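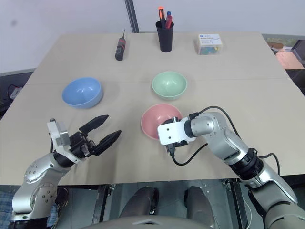 Figure 1. Blue, pale green and pink bowls on the table.

Clutum: A Phone Diary for People with Migraine
Student project report, Fuvard College, 27 July 2022

We started thinking about Clutum back in December, when several of us found that we were all keeping headache notes in the backs of notebooks and then losing the notebooks. A doctor wants to know how often the attacks come and how long they last, and that is a hard thing to remember when you have spent the day in a dark room! So we set out to build a small app that asks one question each evening and takes very little effort to answer.

The pilot ran for 56 days with classmates who signed up through our Istudier course page. Everybody rated their pain from zero to ten and could add a note about sleep, meals or medicine if they felt up to it. We collected 1,008 entries, of which 900 were made on the same day as the reminder, and we were very happy with that (we had expected people to drift away once finals began).
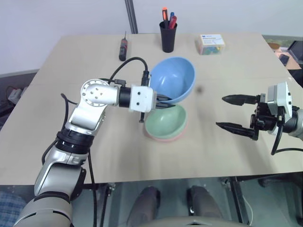
The weekly chart gave us more trouble than any other part of the app. Our first version drew each attack as a round colored spot, and when a person had two attacks close together, one spot landed partly on top of the other, much as the light blue bowl leans over on the pale green one, and you could no longer read the lower one properly. We tried smaller spots, then paler ones, and in the end we gave each attack its own line, with the start time on the left and the length in hours beside it.

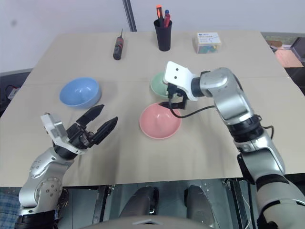
The new chart went out to testers at the Hegde Library study rooms, and the comments were kind and very useful. People liked being able to print a single page for an appointment. They also asked for a darker screen, as a bright phone is the last thing you want in the middle of an attack, and we added that in version 2 along with larger buttons.

We can't say from this pilot whether keeping the diary changes how often anyone gets a migraine, and we didn't compare our entries with medical records. Next term we would like to add a short weekly question about missed classes, and to let people fill in a day they had to skip.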